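Ticket 214: Gripper comparison, soft items, blue fabric slipping in the readings
Opened by: Rehema Mutiso
Assigned to: Orhun Karaca
Product: Kistden hand-held gripper (pair)
Status: Waiting on customer

Rehema Mutiso wrote:

Hello Orhun, and thank you again for being so patient with us over the calibration business in May. I'm afraid I have another puzzle for you, and I'll try to put everything in one place this time so you don't have to come back to me for it in dribs and drabs!

We are trying out the Kistden pair against our older Lonomau set, and on hard things (mugs, blocks, the lids of jars) the Kistden wins comfortably and Oduor and I are both very fond of it. The trouble begins with anything fluffy. When I close the fingers on the blue fuzzy piece, the opening width in the log settles nicely, then creeps down by a little more every second or so, as though the fingers were still closing. They don't look to me as though they are, but I wouldn't swear to it. The Lonomau gives a flat line on the very same piece.

What I have tried so far, in order:
Restarted the logger and both grippers. No change.
Swapped left and right. The creep follows the gripper, so I think we can let the cable off the hook.
Dropped the logging rate from 400 to 100. The line looks smoother but still goes down.
Wiped the finger pads with a dry cloth. No change, though they did need it.

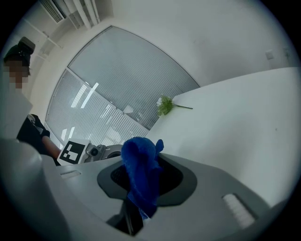 Blue piece held in the near gripper, second gripper and its marker behind.

Bakari wondered whether the fabric simply squashes slowly and the gripper is telling us the truth, and I must say I found that rather persuasive until I remembered the flat line on the other set. Could you tell me whether there is some smoothing on the Kistden that I ought to switch off before we compare the two? I don't want to be unfair to either of them.

Orhun Karaca replied:

Hello Rehema, lovely to hear from you, and what a tidy report. Bakari may be nearer the mark than you think. The Lonomau logger holds its last value when the change is very small, so a slow squash can come out as a flat line. Look in its settings for "hold small changes" and turn it off, then run the same grip on both.

On the Kistden, please also do one closing with nothing between the fingers and leave it shut for a minute. If the width creeps then as well, it's the sensor and I'll want that gripper back on my bench.

Rehema Mutiso wrote:

Found the setting, three menus down, and it was on. With it off, the Lonomau creeps too, though less. I did the empty closing on the Kistden 8 times to be thorough, and one of the two still drifts slightly, the one I'd marked with a bit of tape. The other is steady as you like. Logs are in the shared folder under Gorgate, and Ada has added her notes on the pads.

Orhun Karaca replied:

Then I think you have a bit of both. Please send me the serial number of the taped one and keep using the steady one for soft items in the meantime.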